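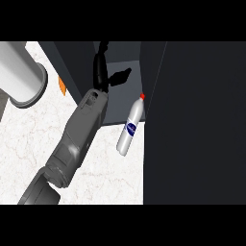 Stoselow Bread List Digest, Vol 25, Issue 2

From: Dulce Carrillo
Subject: Re: Rye starter gone sluggish

Hello all,

Ivars, I'm so glad you wrote, as I've been baking almost nothing but rye since April and could talk about it all day!

Ivars Rimkutė wrote:
> My rye starter used to double by lunchtime and now it barely
> domes by teatime. Same flour (the Varma wholemeal), same jar,
> same shelf. I feed it once a day, equal weights. Should I throw
> it out and begin again, or can it be brought back?

Please don't throw it out! Mine did exactly this when I was feeding it too little for how sour it had become. Take a small spoonful of the old stuff, give it five times its weight in flour and the same in water, and leave it somewhere warm overnight. Do that for a few days and keep only a spoonful each time – the rest makes lovely crackers with caraway and a bit of oil.

I'd try a fresh bag as well. My last Varma had been open since before Christmas and smelt of old cupboard. The mill at Prunov sells a coarser rye that soaks up more water than you'd think, so go by feel and aim for thick porridge. The first loaf I made with it was so good that we ate half of it standing up, still too warm to slice properly, with butter and radishes.

For the loaf itself I've gone over to a scald: boiling water on a quarter of the flour the night before, lid on, forget about it. The crumb stays moist for days and there's a sweetness I never got before.

Does anyone still have the Cusosness recipe with the malt and the orange peel? It went round the list years ago and my copy has a big treacle stain over the oven times.

Happy baking,
Dulce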